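Sunday, late

Slept badly again, so of course I spent the morning reading up on sleep. Rianne has been after me for weeks to try the Casum drops. She swears she goes under in five minutes now and wakes up "clear." I asked her clear of what and she said I was being difficult. I probably was. But I've known Rianne Bakker through the celery juice and the magnet insoles, and each of those changed her life as well.

The bottle she lent me says 100 percent plant based. So is poison ivy. The leaflet has a graph on it with no numbers up the side, just a line that starts low and ends high, and a woman smiling at a pillow. I looked for the study it mentions. There's a page on their website with the word "study" on it and a button to buy a second bottle.

Took the drops at ten last night anyway, as she told me to, under the tongue, hold, swallow. They taste like a wet hedge. Awake at one. Awake at twenty past three. Lay there listening to the fridge and thinking about the letter from Hoekstra about the boiler contract, which has gone up to 412 for the year, and for what? A man comes, he taps the thing, he goes away. Fell asleep close to six and had the dream about the train again.

I told Rianne on the phone and she said it takes time to build up in the system. How long? Depends on the system. I can't argue with that, and I suppose that's what it's for.

Griet was more sensible, although she has her own religion, which is no screens after supper. I tried that in May for the better part of two weeks. What I mostly did was sit in a dim room being annoyed and then go to bed annoyed. She says I wasn't strict enough. There's always a stricter version, I notice. If it works, the method gets the credit, and if it doesn't, I did it wrong.

I did one useful thing, or I think it was useful. I went back through this diary and looked for the nights I'd written that I slept well. There aren't many. The one after Veerle's move, when we hauled boxes till dark. The one after the long walk out to the dam and back in the wind. The two nights at Hilde's, on that awful sofa bed with the bar across the middle. No drops, no lavender, and plenty of screens, because Hilde never turns the television off. On most of those days I was outside or carrying something heavy, and on all of them I didn't think about sleep until I was in it.

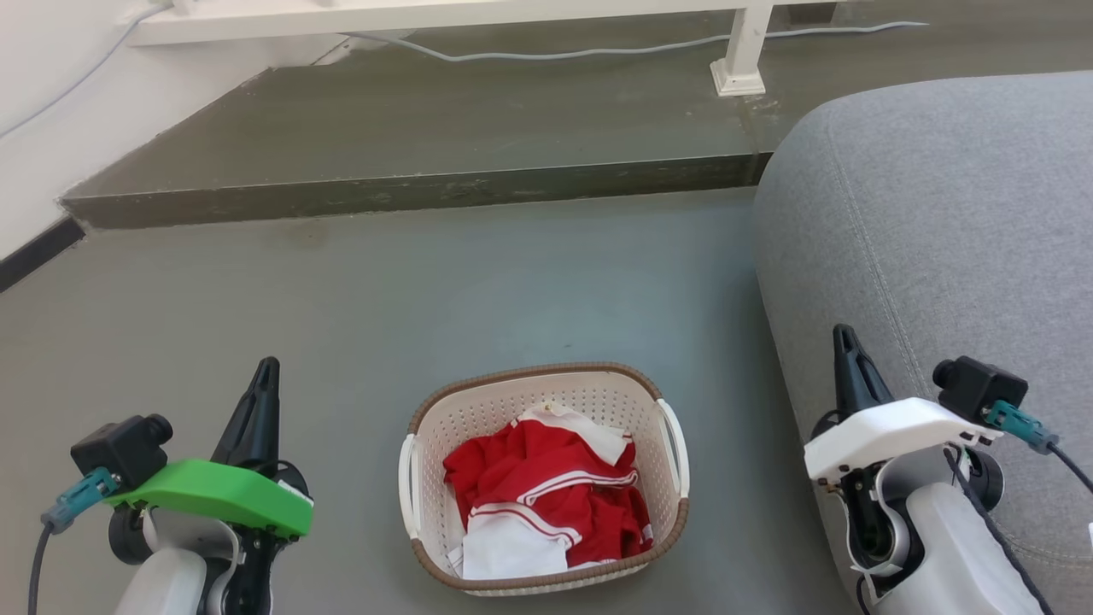 I don't want to make a theory out of that either. Four nights is hardly better than Casum's graph, and I know I picked them because I remembered them. Maybe there were other days when I walked for hours and still lay there till three, and I just didn't bother writing them down. Still, a walk costs nothing and doesn't taste like a hedge.

Dr. Golestani told me last winter that almost everybody my age sleeps worse than they used to and that most of them do all right. I was cross at the time because I wanted him to give me something. Reading it back tonight, it's the only advice in this whole book that didn't come with a price or a program.

The bottle goes back to Rianne when I see her. I'll tell her I gave it a fair try, although one night isn't one, and she'll say so. Fine. I could finish the week. I'd have to write down the times properly, both with and without, and not tell myself which – no, I can't do that alone, and I'm not asking Griet to hide drops in my tea.

Ten to eleven now. Phone Hoekstra in the morning and ask what the 412 covers.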